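Okay, paper thread time. We've been quiet at Clindis for a while and I finally get to talk about Vorkano, our method for teaching a two-armed robot to restock little things on crowded shelves.

The short version: we stopped writing one label per clip and started writing one label per hand. Same clips, same network, and wrong-item grabs on shelves the robot had never seen went from 23 percent down to 14 percent.

Why would that matter? Think about sorting pencil leads. Each hand has its own tube, the tubes look different, and a caption like "person handles pencil lead" throws nearly all of that away.
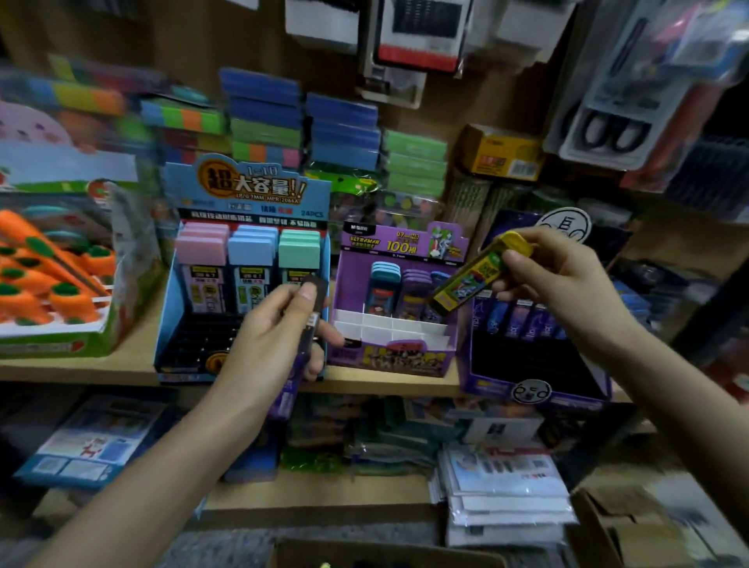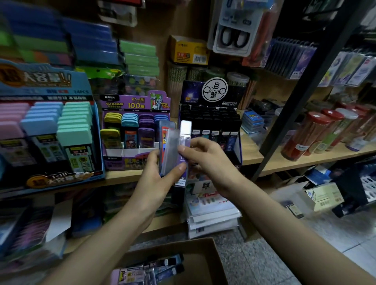
Dagdag replied: Isn't per-hand labeling just twice the annotation bill? I'd expect you to get the same gain by spending that money on more clips.

Fair question, and the first thing our reviewers asked too! So we ran it. We gave the old one-label setup the same number of annotation hours and let it use them on extra clips. It improved a bit, then flattened out well short of Vorkano. Plot's in the appendix, the one with the ugly green line (sorry, I like the green line).

Also it isn't quite twice the bill. For a lot of the footage one hand is holding something still while the other one moves, and the still hand's label carries over until it changes. Annotators only touch it at the switch.

How it works, for people who like this stuff. Every clip gets two tracks, left and right. Each track says what the hand has, where it came from and where it's headed, and "don't know" is allowed in every slot. The network learns to predict both tracks plus the wrist paths, and a small module called Biltthorpe decides which arm gets to go first when the two plans want the same bit of space.

(Biltthorpe started as a placeholder name in a config file and now it's in a paper. Choose your placeholders carefully.)

The "don't know" option did way more work than I expected. Our first guidelines made people pick something for every slot, so they guessed, and the model learned the guesses. Small packages are mostly covered by fingers once you're holding them! When we let annotators leave a slot open, the labels got emptier and the robot got better.

Data: we started with 4,000 clips and trained on 3,311. The rest went out because one wrist left the view for too long, or because two annotators couldn't agree on which hand did the picking. I fought to keep that second group and lost. Adding them back made handovers worse, so okay, fine, I was wrong.

Things that still go badly. Thin tubes packed tight in a display box are rough. The robot picks the right one, gets its fingertips in, and pulls out the neighbor along with it. Human fingers kind of roll a tube loose before lifting it, and our gripper has nothing like that motion. Labels won't fix that, it's a hardware problem.

Shiny plastic is the other one. Depth gets noisy on clear packaging and the wrist path ends up short. We turned depth off completely for one run and the blister packs got easier – everything else got harder. So it's back on, with a mask that I don't love.

Somebody's going to ask about transfer, so: the shelves we tested on were all in our own mockup aisle. The training shelves are real stores, the test robot has never been in one. I wouldn't read our numbers as "ready for a shop" and please don't quote them that way.

Code and the labeling guidelines go up Monday. Clips come later, we're still checking them for faces and phone screens, and that's slow work done by hand. If you only look at one thing, read the guidelines, especially the section on when a hand counts as "holding" something. We rewrote it so many times and I still get into arguments over fingertips resting on a box.

Replies are open, and I'm around until dinner. If you've tried per-hand labels on cooking or sewing footage I'd really like to hear how you handled tools that need both hands, that part of our scheme is pretty clunky right now.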